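Tihomir Janevski
22 August 2020

I've had a few messages asking how I got my electric bill down this summer, so I'm going to put it all in one thread. I rent the top floor of a two-story house. It gets hot up there.

The bill last July was for 1,225 kilowatt hours. The one I got this week was for 642. Same apartment, same two people, and I've been home more this year than last, so I expected it to go the other way.

Start with the bill itself. Mine has a bar chart on the second page that shows each month next to the same month a year before. I had been paying it for three years without turning the page over.

If your utility has a website, log in and see whether they give you hourly numbers. Mine does, a day behind. It's ugly and it logs you out every few minutes, but you can see exactly when you use the most.

My worst stretch was 4 in the afternoon to 9 at night. I figured that was cooking. Some of it was. Most of it was the air conditioner in the front room trying to catch up after I'd had it off all day.

The air conditioner is a Dovari window unit that came with the place. I pulled the filter in June and it was gray felt. Washed it in the tub, let it dry overnight, put it back in. I do that every two weeks now.

The side panels on that unit, the accordion things, had a gap you could put a finger through. Foam strip from the hardware store, a few dollars. Cut it with scissors and push it in with a butter knife.

I used to set it to 68 when I got home and turn it off when I left. Now it stays on 77 with a box fan across the room. My wife was against 77. She asked for two days at 75 first and then we went up.

Somebody is going to say leaving it on uses more. In a different place it might. In mine, with a black roof right over the ceiling, the hourly numbers went down. Check your own before you copy me.

Second thing was the dehumidifier. It's an old Kiter that we kept in the hall closet, running all the time, and I had stopped hearing it. I put a plug-in meter on it and it was pulling more over a day than the refrigerator.

Unplugged it for a week. Closet was fine. Nothing smelled. It's in the basement now with a note on it in case the landlord wants it.

The meter, by the way, is the best thing I bought. You plug it into the wall, plug the appliance into it, and leave it for a day. A neighbor has borrowed it since and found an old freezer that was costing her more than the food in it was worth.

Things I metered that did not matter at all: phone chargers, the router, the coffee maker, the lamp in the hall. I'd been going around unplugging chargers for years.

Things that did: the dehumidifier, the cable box (it uses nearly the same on or off), and my old desktop computer, which I never shut down. The cable box went back to the company in July. The computer gets turned off at night.

Water heater. Ours is electric and it's in a closet I can reach, so I asked the landlord before touching it. He said go ahead. It was set at 140. I shut off the breaker, took the panel off, turned both dials down to 120, and closed it back up.

If you rent, ask first. If you don't know which breaker it is, stop there and get someone who does. There's real voltage behind that panel.

We had no trouble with showers at 120. Dishes are the same.

Windows next. The bedroom gets the strongest sun, and I'd been meaning to do something about it since we moved in. I priced blackout curtains and they wanted 200 dollars for the set, which I wasn't going to pay on a rental. 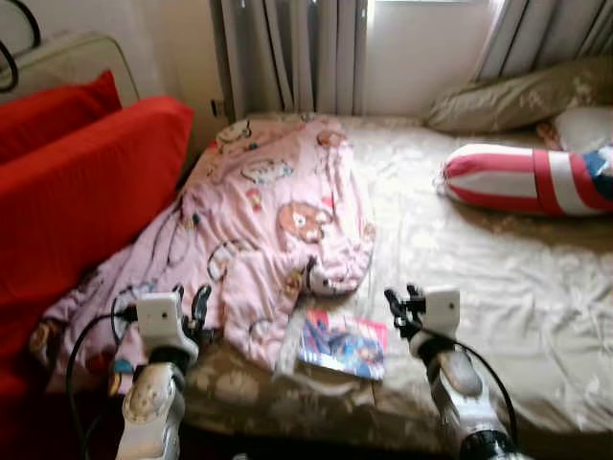 What I did instead was reflective film, the static kind that goes on with soapy water and peels off when you leave. One roll did the bedroom and the bathroom with a strip left over. It took me most of a Saturday's worth of patience and I still have bubbles in one corner.

Measured at the same spot on the dresser at 3 p.m., it was four degrees cooler than the day before with the same high outside. That's one reading with a cheap thermometer, so take it for what it is.

Downside: it's darker on cloudy days and you can't see out as well in the evening with the lights on.

What didn't work. I tried a bowl of ice in front of the fan because I saw it in a video. All I got was a puddle on the floor. I also bought a Khan smart plug with a schedule on it and it dropped off the wifi every night. Returned it.

Total spent: 33 dollars for the foam, the film and the meter. The meter was on sale.

I haven't figured out winter. We have baseboard heat and the January bill is the one that really hurts. If anyone on the Utham Street side has the same old baseboards and has gotten theirs down, reply and tell me what you did.

Adding one more since two people asked: yes, I called the utility about a home energy visit. They aren't sending anyone inside right now. They put me on a list.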